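Can a Robot Do the Laundry Yet? Tips From the Wirkside Workshop Page

8/6/22 · 2 min read

Two arms, a rack, wooden hangers and a basket: hanging up clothes is my favorite test of whether machines are ready for housework!

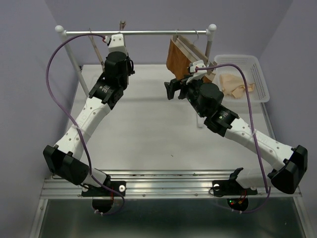 What's still hard

Cloth never lies the same way twice. A mug is a mug from any side, but a crumpled shirt hides its own collar, and a machine has to find an edge before it can do anything useful (so do I, before coffee). Then the hanger swings the moment you touch it. I love watching people work on this, and I'd still say a full family wash is years off.

What they can do now

Floors, mostly. My little Brilis vacuum has done 117 runs since April and got stuck on 9 of them, nearly always on the same rug fringe. Pretty great for something I start with my toe!

Make the chore easier for any hands

- Use one kind of hanger. Matching hooks sit the same way on the bar.
- Leave a gap between hangers so you can get your fingers in.
- Put the basket right beside the rack, at the same height if you can.
- Shake each piece out and find the shoulders first.
- Pick a basket with holes in the sides if the clothes go in damp.

Try these on your next load, with or without a robot.

Related tips
Fixing a wobbly drying rack
Rug fringe and robot vacuums
Sorting socks in two passes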